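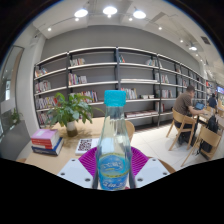 Tips for packing a day bag before an old-town wall walk

Split the weight. Heavy stuff goes high and close to your back, snacks go on top, and the rain shell gets the outside pocket. I did all 8 kilometers of the Tatberg ramparts in October with my bag packed this way and my shoulders felt great!

Dry your boots slowly. Pull the insoles, stuff the toes with newspaper, and change the paper before bed -- never park them on a radiator.

Fix a squeaky strap. Rub a plain candle stub along the buckle. I love this one, it takes a minute and it's so quiet afterward.

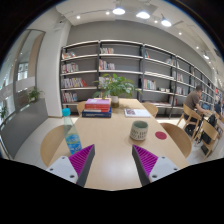
Keep a ticket envelope. Tape it inside the kitchen cupboard door and drop in passes, bus stubs and maps as you empty your pockets. Mine has the Moya gate tower in it (231 steps, go early!) and a hand-drawn map of Nudau from Şengül Kozan, who knows every stairway there.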